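Search reviews Go

Grunditus Folding Table, white top

Bought in November for laundry and light sewing. The top is flat to the edges and wide enough to spread out a shirt without hanging a sleeve over the side. Height is fixed, a drawback for long sessions. Assembly took 54 minutes, 11 of them on one leg bracket. The surface is slick - thin fabric slides when you pull a fold tight.
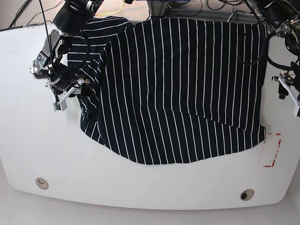
Dark cloth shows up well on the white, and so does lint. The Skurari model has more grip but costs more. Four out of five.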